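Open Day FAQ

I'm Raluca Onu, and I run the Trusley open day, so these questions land in my inbox – keep them coming!

What will I see?
Hand-held grippers at work in an ordinary bedroom. One job is handling soft toys and a cardboard box on the bed, and I could watch it all afternoon.

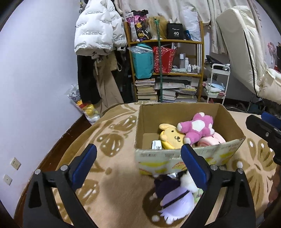
Trusley, September

Can I try a gripper myself?
Yes, please do! Go slowly, open the fingers nice and wide, and let the blue pads do the holding. Plush is a good first pick (it squishes, so you can be a bit off and still get it). Boxes are fussier.

Do I need to book?
You do, through the Drendine desk. We have 11 spots per session, and they go fast. If you can't make it, let us know and we'll pass your spot on.

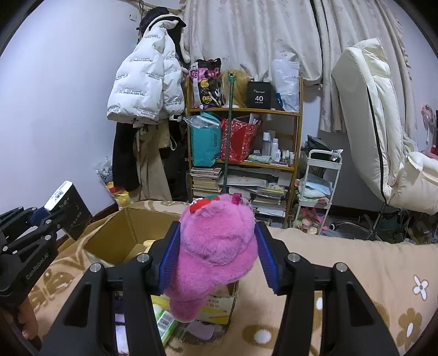

Pink plush in one gripper, black box in the other.

Is it okay for kids?
Sure, as long as a grown-up stays with them. Mine loved it, but they got bored during the talk, so maybe skip that part and come straight to the demo at 2:30.

Where do I park?
Behind the Chiriac building. The gate code is 1274 (last year's flyer said 1272, and that one won't work anymore). The walk over takes a couple of minutes – ring the bell at the side door and I'll come down and let you in.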